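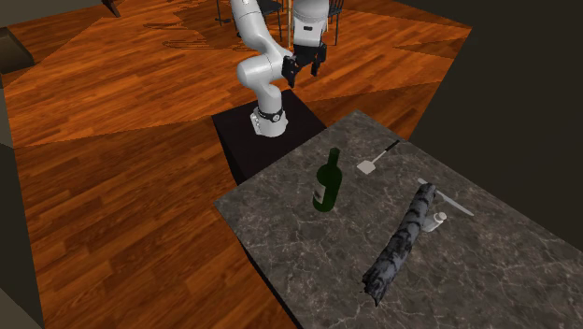

*The simulated cell: arm on its pedestal, gripper clear of the counter.*

I spent most of Wednesday rebuilding the simulated version of the counter cell, and I am writing the steps down while I still remember them. The old scene file had been edited by three people since June and would no longer load without warnings.

The first job was the pedestal. In the old file it was a visual mesh only, so the planner treated the space as free and would happily route the elbow through it. I replaced it with a plain box collider and fixed the arm base to its top face. The front edge of the pedestal meets the back corner of the countertop. I left them as separate bodies with contact between the two switched off, otherwise the solver spends its time pushing two static objects apart.

The base frame was next. Stuvetel, which is what we call our scene loader, takes the robot origin from the first link it finds. After somebody reordered the file, the first link was the pedestal, and every pose came out 70 mm too low. The origin is now named explicitly. If you copy this setup, check that line before anything else.

The park pose has the fingers pointing down over the floor, behind the counter and well above it. I prefer that to parking over the work surface. Objects get dropped in at reset and need a moment to settle, and a gripper in the way spoils the run.

Object settings took longer than the rest put together:

- **Wine bottle.** Upright. It fell over at reset until I lowered the spawn height and moved its centre of mass down.
- **Spatula and knife.** Both flat. Thin meshes sink into the marble with the default contact margin, so they have their own.
- **Patterned roll.** A rigid body with high friction. I tried it as a soft body and the step time was not worth it.
- **Small white bottle.** On its side, partly behind the roll. Rolling friction is on, or it wanders off.

The physics step was the last real fault. With 16 substeps the objects stay put. With fewer, the roll creeps towards the edge of the counter over a long run, slowly enough that you only notice when you compare the first and last poses.

I then ran 2490 resets overnight with the arm held at park. Usman Virk went through the log the next morning and found one bad seed, 3061, where the two bottles spawn intersecting. It is on the skip list for now. The proper fix is an overlap check before the objects are released — I have half of it written.

Still to do: the joint limits are copied from the old file and I have not checked them against the controller. The floor texture is also far larger than it needs to be and accounts for most of the load time.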